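Workshop tips: software for a kitchen-counter arm

Notes collected while getting a small arm to wipe, sort and clear a counter. They are about the code and the settings. Most apply to any arm with a camera near the gripper. The control program here is called Liven, the planner is Aver, and both run on one desktop machine under the bench.

Write the start pose in one place

Keep the start pose in a single file and have every script read it. Three copies of the same joint values will drift apart within a month. Store the pose as joint angles, with the gripper opening next to them, and put the units in the key name. A field called "opening" has been read here as millimeters by one script and as a fraction by another.

Move to the start pose at reduced speed, and only after checking the current pose. If any joint is far from where the last run should have left it, stop and ask for a key press.

Clocks and camera frames

Stamp each camera frame when it arrives from the driver, before any resizing. Stamp joint readings with the same clock. If the two come from different machines, log the offset at the start and end of every session and keep both values.

Drop old frames. A queue that grows will give smooth video and late decisions. Set the queue length to 3 and let the driver throw out the rest. For recording, run a separate queue with no limit and write it to disk in its own process.

Turn off auto exposure and auto white balance once the lights are set. A sink full of daylight at noon and the same sink at 6 p.m. are two different inputs to a color threshold. Save the camera settings with the log.

Cloth in the gripper

Cloth breaks the usual grasp check. With a rigid block, finger position and motor current tell you whether something is held. A towel compresses to almost nothing, so the fingers can close nearly all the way with a good grip on it. Use a separate threshold for cloth, measured with the towel folded once and again with a single layer, and take the lower of the two.

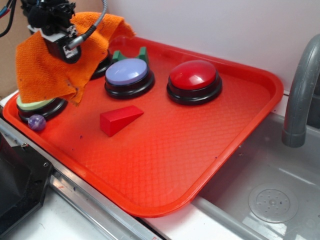
Collision shapes are the part of the planner that needs the most care once cloth is involved. Aver models the gripper as a box plus a margin, which is fine for an empty hand. A towel draped over the gripper makes that box wrong on every side, and the towel also hides whatever it hangs over: with the orange one hanging at the left of the tray, the mint-green button is partly covered and a fourth button, behind and to the left of the lavender one, shows only part of its black base. A detector running on that view will drop both or shift their centers. Attach a hanging volume to the gripper for as long as the cloth is held, sized to the full drop of the towel, and mark everything inside its shadow as unknown. Unknown is a third state. Do not let the map fall back to free.

Keep objects in the map after they go out of view. Give each one a last-seen time and a confidence that decays slowly. An object that was covered by cloth should decay more slowly than one that was in plain view and is now missing, as the second has probably been moved.

Small items need their own rule. A marble can roll when the cloth touches it, and a wedge block will slide or tip. Set the expected motion per object class, and have the planner widen its position estimate after any contact near it.

Trays and the edge of the sink

Do not assume the tray is square to the counter. Fit its outline on every run and express button and block positions in tray coordinates. If the tray gets bumped, one transform changes and the rest of the plan survives.

A tray that overhangs a basin needs a load limit in the planner. Split the tray surface into supported and unsupported parts along the line of the basin edge, and cap the downward force on the unsupported part. The cap here is a config value with no default, so the program will not start until somebody has set it.

Patterned plastic gives a lot of false corners. A fine diamond texture is close to the worst case for a corner-based tracker. Blur before detecting, or track the rim and ignore the inside.

Shiny caps give trouble of a different kind. A highlight on a domed button can be brighter than anything else in view and will pull a centroid toward the light. Mask out saturated pixels first, then fit a circle to the black base, which is duller and easier to find.

The faucet belongs in the static map. Model it as a chain of short capsules along the curve. One large box around it wastes the space under the spout, and the planner will then refuse moves that are perfectly safe. Re-measure if the spout swivels.

Cables

Treat a cable loop beside the gripper as part of the arm. Give it a capsule, and limit wrist rotation in software to less than the joint allows. Count turns across sessions - a counter that resets on restart is no protection. Write it to disk on every change of direction.

Logging

Write one folder per run. It should hold the config, the camera settings, the software version, the frames, and a plain text file with one line on how it ended. Use a fixed list of endings: done, dropped, timeout, stopped by hand, other. Free text goes on the second line.

Set the control loop watchdog before anything else. The limit on this bench is 229 ms, after which the arm holds position with the brakes on. The planner gets 2,000 ms and then has to return its best plan or none at all.

Number the runs and never reuse a number, including for runs that failed in the first second. Run 699 was recorded twice in May under different settings, and the Villanueva sorting results from that week had to be thrown out.

Replay before you change a threshold

Keep a replay script that feeds saved frames through the current code and prints the differences. Run it before and after each threshold change, on the cloth runs as well as the rigid ones. The script here is called pamitthorpe, takes a folder name, and exits with an error if any object changes class between versions. Add the -q flag to list only the runs that differ.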